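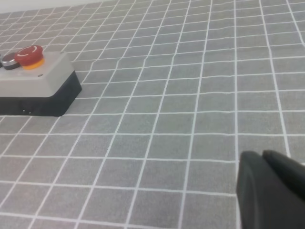
Pre-dive checks, wreck of the Puria – my notes from February

I do the boat and kit checks for our little wreck survey group, and I've been asked to type up my sheet with the comments left in. So these are the comments, warts and all. We were on the Givero, out of Skultov, 4 divers in the water and the rest of us up top drinking tea.

1. Permit and site notice on board
OK. It was in the chart drawer under the biscuits. The licence covers looking and measuring only, so no lifting, not even a loose plank. I read that bit out again at the briefing.

2. Shot line and buoy
OK after a fix. The line was chafed where it runs over the stern roller, so I cut off the bad end and tied it again. Please look at the whole length next time and don't just check the top few metres!

3. Cylinders in test
One fail. Number 404 was out of date and had somehow got back into the rack with the good ones. It's now got red tape round the neck and it's staying ashore.

4. Depth and gauges
OK. Every gauge agreed at 29 metres on the gun deck, which cheered me up after last year.

5. Oxygen kit
OK. Bottle full, two masks, seals fine. The case lid still doesn't latch properly and I've been moaning about that since the Hughes trip.

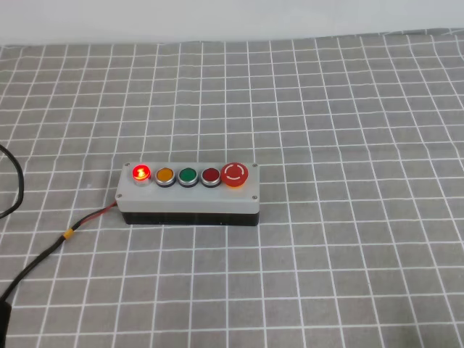
I've put a strap round it for now, but a strap is one more thing to fumble with when your hands are cold, so can we please just buy a new case?

6. Finds tags and survey tape
Partly OK. Tags used up to 249, all written in the log. The tape has stretched a bit (again) and I wouldn't trust it for the long baseline along the keel.

7. Recall signal
OK. Tested at the ladder before anyone got in, and everybody knew what it meant – I asked them one by one, which went down like a lead weight.

8. Head count, out and back
OK. All up by half past two.

Still to do: new tape, oxygen case, cylinder off for test.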